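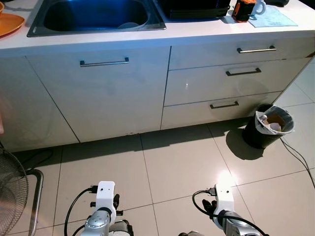

According to Erdal Güler, the first question any election officer asks is how long the training will take, and the second is who will be left to run the office while it happens. Both questions shaped the way the Stanotham Institute for Electoral Practice was set up, and they still decide how our courses are arranged.

About the Institute

The Stanotham Institute for Electoral Practice is an independent, non-partisan training body. We teach the people who run elections: returning officers and their deputies, polling station staff, counting supervisors, and those who keep the electoral register. We do not advise parties or candidates, and we do not comment on the result of any election in which our former students have served.

Our work began with a single short course on the handling of postal votes. It was written by Saadet Çetinkaya and Mervin Fehr, who had both served as counting officers and who found that the written guidance available to new staff stopped at the point where most difficulties began. The course is still taught, although little of the first text remains. To date 2590 people have completed one or more of our courses.

What we teach

The Foundation Course lasts 20 hours and is open to anyone appointed to work in a polling station. It covers the opening and closing of the poll, the identity of voters, assistance for voters with disabilities, spoilt ballot papers, and the written record that must be kept through the day. Students also take part in a practice count, using 800 marked papers prepared by our staff. A number of these are doubtful papers, and each student is asked to give a ruling and to state the rule on which it rests.

The Stera Programme is intended for senior officers. It deals with recounts, complaints, the planning of polling places and relations with the press. Entry is by application, and candidates must have served at two or more elections - local, regional or national - in a paid post.

The register course is taught separately, in January, when most offices can release staff. It may be taken at our premises or at the student's own place of work, provided that a suitable room is available.

Where we work

The Institute has its main teaching rooms in Stanotham and a second office in Hurberg, which looks after students from abroad. The Çınar Library, also in Stanotham, holds our collection of ballot papers, polling notices and staff handbooks from 132 electoral districts. Readers are welcome by appointment. Items may not be borrowed, but copies can be supplied for study.

How we are governed

The Institute is directed by Nicanor Campos, who reports to a board of seven members. Board members serve for four years and may be reappointed once. No person who holds elected office, or who is a candidate for it, may sit on the board or teach on any course. Erdal Kozan is Head of Studies and is responsible for course content and for the appointment of examiners.

Our income comes from course fees and from grants made by public bodies. We do not accept gifts from political parties or from suppliers of voting equipment. The annual accounts are open to inspection at the Stanotham office during working hours.

Applications

Applications for the next Stera Programme close on Mon 25 March. Forms should be signed by the applicant's head of office and sent to the Registrar at Stanotham. Applicants who need an interpreter, or other help in order to take part, are asked to say so on the form.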